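Ticket 2152
Stock sync to web store stops with 423 Locked after a large import
Opened: 1 October 2021
Product: Cladby Stock Sync, self-hosted
Site: Riihimäki
Priority: Normal
Status: Closed

Summary

Nightly stock sync from the Grerkilell inventory database to the web store stops partway through. The sync service logs a 423 Locked response from the store's product endpoint and then retries the same batch until the job window closes. Stock levels for anything after the failed batch stay at the previous night's values. Orders placed on the web store still arrive in Grerkilell normally. The fault is in one direction only.

Environment

Sync service runs on the back office server as a Windows service under its own account. Inventory database is on the same machine. Web store is hosted. Batch size is the default, 1000 records. The retry interval is the default. No proxy between the server and the store. Clock on the server is synchronized with the domain controller.

The job reads changed records by modification time, groups them by category, sends them in batches and writes a checkpoint after each batch is accepted. If a batch isn't accepted the checkpoint isn't written, and the next run starts again from the same place.

Steps to reproduce

Change the price or quantity on a large number of items using the import tool in Grerkilell. Let the nightly job run, or start it by hand from the service console. The first batch goes through. The second one is refused. Running the job again gives the same refusal straight away.

Changing a handful of items by hand in the item editor doesn't reproduce it. The sync picks those up and finishes clean.

Affected categories

Shoe care, insoles, hangers, household clocks. These come late in the sort order and are always behind the batch that fails. Categories earlier in the list (bags, belts, laces) are up to date on the web store. Insoles are the ones customers have complained about, as the store shows sizes in stock that were sold over the counter days ago.

Insoles over the blossom-print liner, small accessories section:

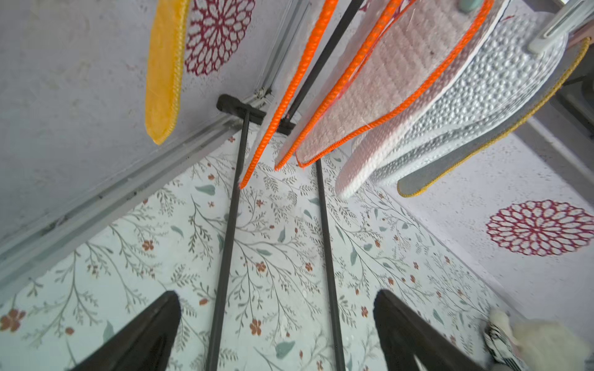 Log extract

Service console, retry messages trimmed. Item codes removed.

INFO job started, source Grerkilell, target web store
INFO changed records found, building batches
INFO batch sent, accepted, checkpoint written
INFO batch sent
WARN response 423 Locked
WARN batch not accepted, checkpoint not written
INFO waiting for retry
WARN response 423 Locked
WARN batch not accepted, checkpoint not written
ERROR job window closed, work remaining

The response body is short. It says the resource is locked by another session and gives a session identifier. The identifier is the same on every retry within one night and different on the following night. I have not found it in any log on our side.

First checks

Restarted the sync service. No change.

Restarted the whole server outside opening hours. No change.

Generated a new API key in the store admin and entered it in the service configuration. Connection test passes, job still fails. Old key revoked.

Turned off the virus scanner's web filter for one run. No change. Turned it back on.

Checked disk space and database log size. Both normal.

Looked for a second copy of the sync service on another machine. The old front desk PC had it installed from the time before the server was bought. The service on that PC was set to Disabled and had not been started since. Uninstalled it anyway to remove the question. No change in the next run.

Vendor reply, first

Cladby support asks for the configuration file, the full log from one failed run and the version number from the About window. They also ask whether the account used for the API has more than one active session in the store admin.

Sent all of it. The admin page lists a single active session during the day. I can't say what it lists at night.

Vendor reply, second

Cladby support writes that 423 is passed through unchanged from the store and that the sync service does not set locks on its own. In their view a lock is being held by something on the store side, usually an index rebuild or a scheduled export. They suggest lowering the batch size and moving the job to a different hour.

Batch size test

Lowered the batch size to half the default. More batches were accepted before the first 423. The total number of records that got through before the refusal was nearly the same as before. So the lock doesn't follow the batch count. It follows either elapsed time or the number of records written.

Put a pause between batches to separate the two. With the pause in place the job got through fewer records before the refusal. That points to elapsed time. Something takes the lock a fixed time after the job starts, or at a fixed hour.

Job hour test

Moved the job start one hour earlier. It ran to the end. All categories updated on the web store, including insoles and clocks.

Moved it back to the original hour and repeated the import with dummy changes. Failed again at the second batch.

At this point the workaround is known: start the job earlier. I don't want to leave it there. The shop closes late before holidays and the earlier start would overlap with the end-of-day closing in Grerkilell, which locks the sales table. That would trade one conflict for another.

Finding the other session

The store admin has an activity page, but it only keeps entries made by named users. Scheduled jobs don't show. The hosting panel has a separate list of scheduled tasks under Maintenance. There are three entries: backup, log cleanup, and an entry called Mokberg feed.

Mokberg is the price comparison service the store was signed up to in March. The feed task exports the full product list with photos. It was set up by the web agency and isn't mentioned in the handover notes. The start time is shortly after the original start of our stock sync. While it runs it holds a write lock on the product table, presumably to stop prices from changing in the middle of the export.

This also explains why small manual changes always go through. They fit in the first batch, which is sent before the feed starts.

What it does not explain is why the lock lasts until our job window closes. The product list is small. An export should be done in minutes.

Feed duration

Opened the feed task's own log in the hosting panel. The text part of the export finishes quickly. Nearly all the remaining time is spent on photos. The task fetches every photo at original size and scales it down each night, including photos that have not been changed. Many of the accessory photos were uploaded straight from the source files with no resizing. The insole and clock listings are the heaviest ones, as they are shown as a set display and the same large files are attached to each item in the set.

Display with the metal rack, an insole on the round wooden hanger, and the white and dark teal alarm clocks on the shelf behind:

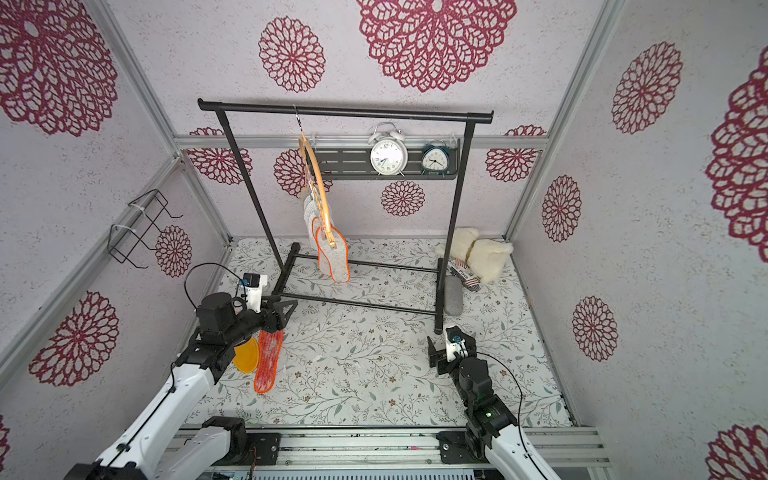
Afaf Rawashdeh: Please don't resize the originals in the media library. The print catalog pulls from there and we have been through that once already. There is a setting in the feed task called Use stored thumbnails. Turn that on and the export will skip the scaling step. Also check whether the lock can be set to read only. Mokberg accepts a feed where prices change during export, it just picks up the new value the next night.

Change made

Turned on Use stored thumbnails in the feed task. Originals in the media library left alone.

Lock mode: the drop-down has Write, Read and None. Set to Read. The help text next to it is empty. According to the hosting documentation, Read blocks other exports from the same table and lets updates through.

Restored the default batch size of 1000. Removed the pause between batches. Moved the stock sync back to its original hour.

Test

Repeated the import with dummy changes on all categories. Let the nightly job run on its own schedule, with the feed task also on its own schedule.

INFO job started, source Grerkilell, target web store
INFO changed records found, building batches
INFO batch sent, accepted, checkpoint written
INFO batch sent, accepted, checkpoint written
INFO no work remaining
INFO job finished

No 423 in the log. The feed task log for the same night shows both parts of the export as completed. Reversed the dummy changes and let the job run the following night. Same result.

Spot check of web store quantities against Grerkilell in shoe care, insoles, hangers and household clocks. They match.

Open points

The sync service retries a locked batch without end and raises no alert. Asked Cladby support for a setting to send mail after a given number of refusals. They have logged it as a feature request.

The Mokberg feed task is now in the handover notes, with its start time, lock mode and the thumbnail setting. The login for the hosting panel still belongs to the web agency and should be moved to our own account before the contract is renewed.

Closing the ticket. Reopen under the same number if 423 comes back in the service console.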